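4. Setting up the gripper and running your first grabs

Okay, so by now you should have the arm bolted down, the power supply plugged in and the Tuvgate board blinking green at you. If it's blinking amber, go back to section 3, because nothing in here will work until that's sorted (ask me how I know). This part covers the fingers, the wrist camera and the first few test grabs. I wrote it for the arm we built at the Dalgleish workshop, but if you're doing this in your garage with the same Bitmont kit, the steps are the same. The pictures come from the wrist camera.

What you'll want on the bench:

2.5 mm hex key
The bag of finger screws marked F
A soft cloth
Something smooth and flat-sided to grab that you won't cry over

Caution: keep your own fingers out of the gripper while the power is on! It closes faster than you'd think, and it doesn't stop for knuckles until you've set the force limit in step 5.

Step 1. Screw on the fingers with the ribbed sides facing each other. Snug is fine. I cranked mine down the first time and stripped one, and then I got to wait for Dostness to mail me another bag.

Step 2. Plug in the wrist camera and open the live view. Jog the arm over to whatever long straight thing you have handy, a rail or a bar, and turn the wrist until it runs up through the gap between the open fingers. It doesn't have to be perfectly plumb. You want both fingertips in view at close to the same height, one on each side of the bar, and nothing touching yet.
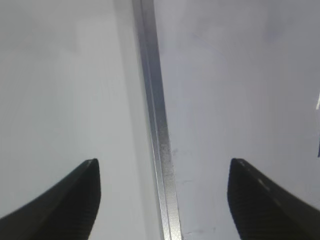 Step 3. Save the open position. In the Tuvgate panel, hit Gripper, then Teach, then Open. My open value came out at 182, but yours will depend on how your servo horn is seated, so please don't just copy mine. If your number is wildly different, the horn is probably a tooth or two off.

Step 4. Check the centering. Lower the arm slowly, with the speed slider at 10, until the fingertips are down on either side of your strip, and look at the live view again. Textured stuff is great for this! A crosshatch pattern gives your eye something to follow, where plain metal just kind of blurs together. If one tip is crowding the strip and the other isn't, nudge the wrist sideways and look again.

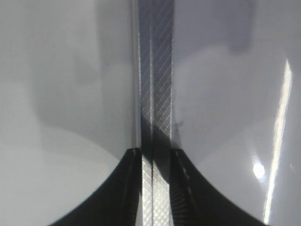 I like to do this from two or three different heights before I trust it. A gripper that looks centered from high up can drift as the arm comes down, especially if the wrist bolts have a little play in them. Edivaldo Barros, who wired most of our arm, does it with his eyes on the joint readout and never looks at the video. I can't do that, so I stick with the camera.

Note: glossy panels throw bright streaks of glare into the view. Turn the camera exposure down a couple of notches and see if you can still find your edges. Moving the lamp helps more than anything in the software does.

Step 5. Set the force limit. Go to Gripper, then Force, and start at 7. Close on a folded cloth first. You should be able to tug the cloth and feel it hold. Go up one notch at a time from there, and save when you're happy.

Step 6. Grab something real. Smooth, flat-sided objects are a good first try, since the fingers have a nice straight side to press against. Line up so there's a finger on each side, then close and wait for the panel to say Holding before you lift anything. 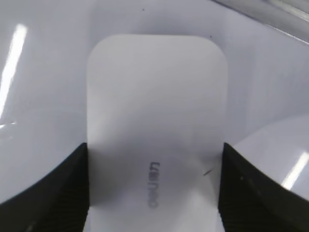 Keep the first lift short, an inch or so, and hold it there while you count to ten. If the object creeps down, add one notch of force and start over from step 5. If it tips to one side, your fingers are probably grabbing too high or too low, and more force won't fix that. Open up, move the arm a little and try again.

Step 7. Save your profile with a name you'll recognize later. The panel will offer you something like "profile_171" and you will absolutely forget what it means by August. Mine is called "good fingers," and the backup is "good fingers old."

If the gripper buzzes while it's holding, drop the force by one. A short buzz as it closes is normal, and a constant one means the servo is straining and getting hot. Power it down and let it cool before you go on to section 5.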